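Speaker notes, Prumitz Craft Guild winter meeting
Tuesday, January 4, 2022
Talk: "Selling the Stash: What I Learned Unloading 678 Skeins"

Slide 1. Title

Say hello. Wait for the knitting needles to settle down. They won't. Start anyway.

Ask for hands: who has yarn in a place where yarn shouldn't be? Mine was in the oven. I don't bake much, but my sister-in-law does, and she was visiting. (Pause. The yarn lived. Acrylic blend, bottom rack, she caught it at preheat.)

Slide 2. The inventory

Counting took a weekend. 678 skeins, of which 204 were some version of gray. I would have told you under oath that I don't like gray.

The oldest was a Zotov sock yarn with a price sticker from a store that's now a dentist.

Mention the spreadsheet. Don't show the spreadsheet. Last time I showed a spreadsheet we lost the back row to the cookie table.

Slide 3. Sorting

Keep, sell, give, deny. Deny is the bag you put back in the closet and don't discuss. I allowed myself 2 deny bags.

Partial skeins: weigh them. A kitchen scale is fine. Write the grams on a tag right then, or you'll be weighing the same blue ball every month until you die.

If the label is gone, sell it as mystery yarn. People pay more for mystery yarn. I have stopped asking why. 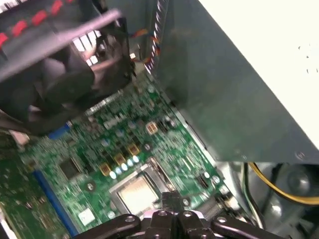

Slide 4. Listing it online

Color is where the complaints come from. I listed a batch of Aryee worsted as "sage" and heard from four buyers, each of whom owns a different sage. Put something in the shot that everyone already knows the color of. A lemon works. Shoot near a window, before lunch, and turn off the lamp.

Say how it was stored. Say if you have a cat. They'll find out about the cat.

Slide 5. Zistavport

The swap table at the Zistavport fiber fair, last May. Went with six bins, came home with four and a half. The half was somebody else's mohair. We'll take questions on that at the end, and I'll be vague.

Price in round numbers. Bring ones. Nearly 91 people will hand you a twenty for a three-dollar ball, and every one of them will say sorry.

Slide 6. What it brought in

Enough for a new storage cabinet, which I bought, and which looked bare.

(If they laugh, wait. If they don't, go to the next slide fast.)

Slide 7. Questions

Repeat each question for the back row. No, I will not say what I paid for the mohair. Remind everyone that the give bags are by the coat rack and that I'm not driving them home again.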